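Chapter 7
Sleep and the Consolidation of Memory
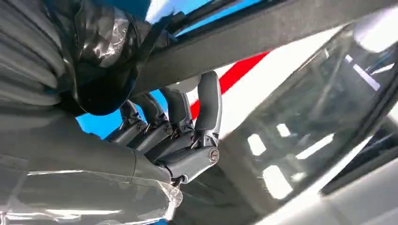 Figure 7.1 A jointed robotic hand with its fingers curled upward.

A student who studies a list of word pairs in the evening and is tested the next morning will usually remember more of them than a student who studies in the morning and is tested that night. The number of hours between study and test is the same in both cases. Part of the difference comes from what fills those hours. Waking life brings new sights, conversations, and tasks, and these interfere with what was learned earlier. Sleep shuts most of them out. Many researchers think it also does something more active, and this chapter looks at the evidence for that view.

Memory consolidation is the process by which a new and fragile memory becomes stable. It takes place at two levels. Synaptic consolidation happens within hours and depends on the making of new proteins at the connections between neurons. Systems consolidation is slower. Over weeks or years, memories that at first depend on the hippocampus come to rely more on networks in the cortex.

Sections 7.1 and 7.2 describe the stages of sleep and how they are recorded. Slow-wave sleep is most common early in the night and REM sleep toward morning — a pattern that experimenters have used to separate the effects of the two. Section 7.3 turns to replay, in which hippocampal cells that were active while a rat ran a maze fire again in a similar order during later rest. Section 7.4 covers motor skills such as finger tapping, where the findings are less settled than they once seemed.

The last section works through the Suvholm data set, which contains test scores from 109 adults who learned 300 word pairs over several evenings. You will need the tables in Appendix C, page 756.

Before you begin, review long-term potentiation (page 261) and the anatomy of the medial temporal lobe in Chapter 4.

Key terms
consolidation
hippocampal replay
interference
sleep spindle
slow-wave sleep
systems consolidation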